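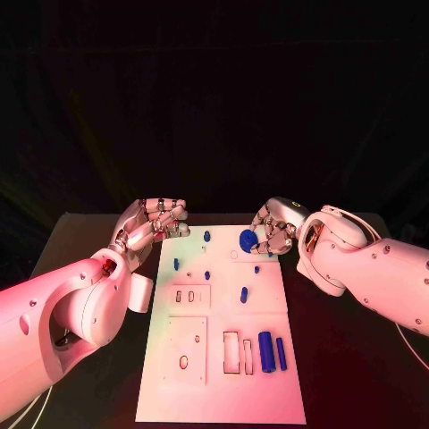
The Color of the Room

For most of the last century, the lighting of a public building was settled late in its design. The architect placed the windows, the engineer placed the fixtures, and the color of the light was whatever the lamps of the day produced. A school and a warehouse might be lit in much the same way. Few of the people who used them were asked for an opinion.

That practice is changing. The arrival of low-cost LED fixtures that can be tuned across the visible range has given building owners a choice they did not have before, and many are making it without much guidance. The Horninis Center, which advises towns and school districts on the upkeep of shared buildings, spent the past year visiting sites where the lighting had been replaced. Its staff looked at 16 buildings, among them libraries, clinics, a swimming hall and two former mills now used as arts venues.

The results were mixed. At the Bralik Library, a long brick building with a low reading room, the new fixtures were set to a cool white on the advice of the supplier. Readers complained within weeks that the paper glared and that the room felt like a corridor. The settings were changed in November to a warmer tone, and the complaints fell off. The fixtures themselves stayed where they were.

"People describe the light as too bright when they mean too blue," said Habibur Navaratnam, who directed the review. "A meter reading will tell you the level is correct. The person at the desk will still tell you it is wrong, and both of them deserve to be heard."

Much of the difficulty lies in vocabulary. White light is sold by color temperature, a scale that runs in the opposite direction from everyday speech: the higher the number, the cooler the light appears. Strongly colored light falls outside that scale altogether. Pink, violet and deep blue are made by driving one or two of the colors in a fixture and leaving the others low or off, and a fixture that gives a pleasant white may give an uneven magenta.
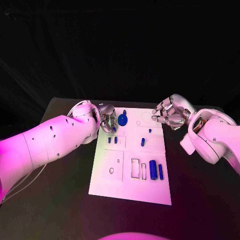
Magenta-pink light on white surfaces, with a black curtain behind.

Theaters have understood these matters for generations. A white costume or a sheet of paper will take on the color of whatever falls on it, while black cloth gives very little back. Stage designers use this to hold the eye in one part of the stage. The same effect can be a nuisance in a hall that serves for performances in the evening and for classes during the day. Under saturated pink, red ink on a white page fades almost to nothing, and green print looks close to black.

The arts center at Awad met this problem when it opened its smaller hall to daytime groups. The hall had been fitted for concerts, and its control desk offered 88 stored settings, nearly all of them colored. Teachers arriving at nine in the morning found no plain white among those they could reach without a password. The center has since placed a simple panel beside the door with 6 buttons, each labeled with the use it is meant for. Reading, meeting and cleaning come first. The concert settings remain on the desk.

Cost is the reason most often given for replacing older lamps, and the savings on electricity are real. The review found, however, that few owners had set money aside for the work that follows installation. Fixtures must be aimed and balanced against one another, and then looked at again once furniture and people are in the room. At Flernetti, a former spinning mill with tall north windows, this second visit took place a full season after the first. The upper gallery had been measured on a bright morning and proved too dim for use by midafternoon in winter. Roughly 2 days of adjustment put it right.

The Center's report recommends that any contract for new lighting include a return visit in a different season, paid for at the outset. It also asks that owners keep a written record of every setting in regular use, in plain language, and store it where evening staff can find it. Several of the buildings visited had lost theirs when a single employee retired.

There is less agreement on color itself. Some designers would keep saturated light out of shared rooms entirely — a position the report calls too strict for buildings that must earn part of their income from events. Others would leave the choice to each group that hires the space. The library at Bralik has taken a middle course, with colored light permitted in the entrance hall after closing and warm white everywhere else. A second round of visits is planned, beginning with the clinics, where the fixtures will by then have been in use through one full winter.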